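Diagnosing Dropouts on a Tethered Hand-Held Gripper

Last updated in October. Applies to the Girklow pair controller, firmware with event logging enabled.

A dropout is a gap in the jaw position stream from one gripper while the other keeps reporting. On our rigs it showed up as a jaw that appeared to stay closed in the log for 400 ms or more, then jumped to a new value. The recording software does not stop when this happens. It repeats the last good value, so the fault is easy to miss until someone replays the session.

Before you start, you need the Girklow log viewer, a spare gripper cable and a light object with a lid. Power down both grippers before touching any connector. A jaw that gets its signal back while powered can close at full force.

Step 1. Confirm the fault

Open the log and filter for repeated values. A stationary jaw still shows small changes from sensor noise. A run of 30 identical samples or more is a dropout. Note which side it is on and whether the other side has a gap at the same time. If both sides drop together, the fault is in the controller or its supply, and you should go to Step 4.
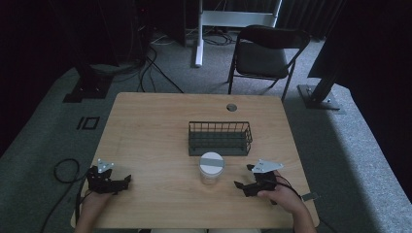
Step 2. Load the cable the way the task does

Most dropouts come from the cable, and a cable test with the gripper lying still will pass nearly every time. The fault needs movement. Set up the table as for a normal session, with the jar in front of the wire basket and one gripper in each hand. Check where each cable leaves the table. The left one goes off the left side with a coil on the carpet, and the right one crosses the table edge with a small silver connector just past the corner. A connector in that position takes a pull on every long reach. Run 100 slow reaches to the far side of the basket with the log open – slow enough that you can match a gap to a position.

Step 3. Swap one part at a time

1. Power down.
2. Replace the cable on the faulty side only.
3. Power up with the jaws clear of fingers and repeat Step 2.
4. If the fault remains, put the old cable back and swap the controller ports.
5. If the fault moves to the other side, the port is bad. If it stays, the gripper is bad.

Step 4. Check the controller

Read the supply entry in the event log. Resets listed there at the time of the gap mean low voltage. Replace the supply before replacing the controller.

Step 5. Set the stale data limit

Set the limit to 2000 microseconds in the Safety tab. The controller then marks old samples as invalid and disables jaw drive on that side. Khải Lò wrote the patch for older Kokham builds, where this tab is missing.

Discard any recording that contains a marked gap. Filling gaps by interpolation is not supported.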